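Skeltstead Open Day: What Does a Lifetime Guarantee Cover?

I have been to enough factory open days to know that you see what has been swept. Skeltstead makes kitchen racks, hooks, stands and drainers, and on May 16, 2023 it let the public in to look at how they are made. The invitation promised "full transparency from coil to carton." I brought a notebook and a dish rack that had rusted at the feet.
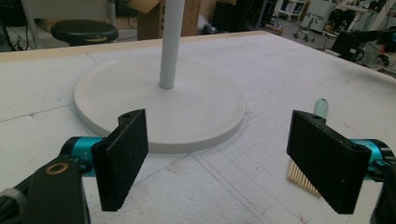
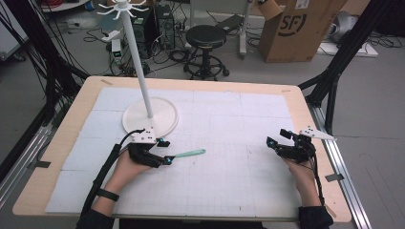

White stand with a round base, Skeltstead open day.

Our group was led by Thierry Lecomte, who runs the customer side of the business and has clearly given the talk before. He started in the yard, next to the wire. It arrives in coils from two suppliers, and he would not name either one. A man next to me asked which country it came from. "Several," said Lecomte, and we went inside.

The bending room was the best part of the visit and I have no complaint about it. Wire goes in straight, comes out in hooks, and drops into a bin with a noise you feel in your teeth. We were given ear plugs. Amanuel Sisay, the shift lead, shut down one bender so that we could hear him explain how the dies are changed over. It takes him nine minutes if the bolts are clean. He also showed us a bin of rejects, mostly hooks that had sprung open a little too far, and he passed a few around. I could not tell them from the good ones until he held two together.

Welding was behind a curtain. We saw the glow and moved on.

Then came coating, which I had come for. My dish rack is from the Narnach line, and Narnach is sold with a lifetime guarantee against rust. The coating is a powder, sprayed on dry and baked in a long oven, and the parts ride through on a chain overhead. It looks convincing. They come out even and glossy, and I would have bought one on the spot if I didn't own one already.

I took mine out of the bag and asked Lecomte about the feet. He was polite. He turned it over and said the cap had come off, so water had been getting in at the cut end of the wire, where the coating is thinnest. I asked whether the lifetime guarantee covered that. It covers the coating, he said. The cap is an accessory. I asked whether the cut end was coated. It is, he said, but it is designed to be used with the cap. We went back and forth like this for a while, and the rest of the group looked at the oven.

The printed terms, which I asked for at the front desk and got after some searching, say that "lifetime" means the expected life of the product. I could not find the expected life of the product written down anywhere.

The test room made me feel a little better. Jianhua Xia has a salt spray cabinet in there — a plastic box with a fog inside it — and she answered questions directly, including mine. Sample parts stay in for four days. I asked what happens at five. "Some of them start to go," she said, and showed me one that had. It had gone at the cut end. She puts uncapped pieces in too, she told me, on her own initiative, and sends the results upstairs. She did not say what upstairs does with them, and Lecomte said we were running behind.

We finished in packing, where Obsa Hadgu was putting drainers into cartons at a speed that made the rest of us stand up straighter. The new cartons are described on the signs as plastic-free. There was a plastic bag of spare caps going into every one. I think the spare caps are a good idea, and I would like to know when they began, as mine came with none.

Lunch was a sandwich and a choice of juice. The factory shop had 34 lines on the price list, and the open day discount applied to three of them. The cheaper Jillo racks were not discounted. I compared a Jillo and a Narnach side by side and found the same wire thickness, the same feet and a different sticker, though I had only my thumb to measure with. Precious Galang at the register said the difference is in the coating. She may well be right. She also gave me a handful of caps from a drawer and didn't charge me, so that is the most useful thing I brought home.

Would I go again? For the bending room and for Jianhua Xia, yes. If you have children with you, ask for the smaller ear plugs at the gate, as the regular ones fall out. The bus from Barrera stops across the road from the entrance, and the parking lot fills early. Skeltstead is planning a second open day in November. I have written to ask for the expected life of a Narnach dish rack, in years, and will add the answer to this page if I get one.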